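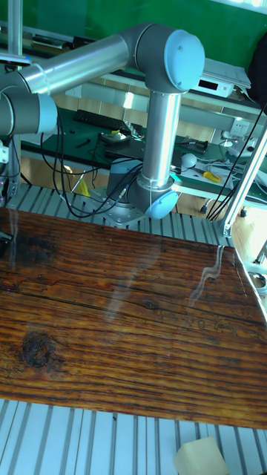
Ticket 3673: Plane fit on board surface jumps between runs

Status: open, workaround in place
Opened by: Smaranda Tudose
Assigned to: Iulian Oprea
Component: nikanen-perception, surface estimator

January 27, 2026. The estimator should return one plane for the varnished board in front of the arm base. On 6 of 25 runs the height came back 12 mm too low and the planner refused the approach path with "target below table limit". Arm parked in the same pose each time, nothing moved on the table.

Checked first: hand-eye calibration. Reloaded the saved file and reran the check. Residuals are normal. Not the cause.

Checked second: the depth data. The bad runs all have holes and false low points on the right side of the board, where the varnish reflects the lights and the vertical post. The left side, with the big dark knot, is dull enough to give clean points. The slatted table is also a problem. Its grooves put a second set of points below the board, and when enough of the right side drops out, RANSAC picks the slats.

Tried:
- Raising the inlier threshold. Worse, it merged board and slats.
- Lower exposure. Fewer false points, same number of holes.
- Fitting only on the left half of the board. Correct height on every run since.

The left-half crop is now set in the cell config as fit_region. It is a workaround. The crop is a fixed box, so it breaks if the board is moved.

Next: Lucian Pop to add a height prior to the fit so that planes at table level are rejected. Target is the February release. Also want the planner error to print the plane it was given. I had to dig that out of the log by hand.

Comments

Aled Pritchard: We saw the same thing on Nistor with a lacquered panel. Check that your prior is in the base frame. Ours was in the camera frame for a week.

Smaranda Tudose: It's in the base frame. Thanks.

Adalberto Guerra: Does fit_region survive a config reload? Mine went back to the default.

Iulian Oprea: Only if you save it under the cell name. Will add that to the readme.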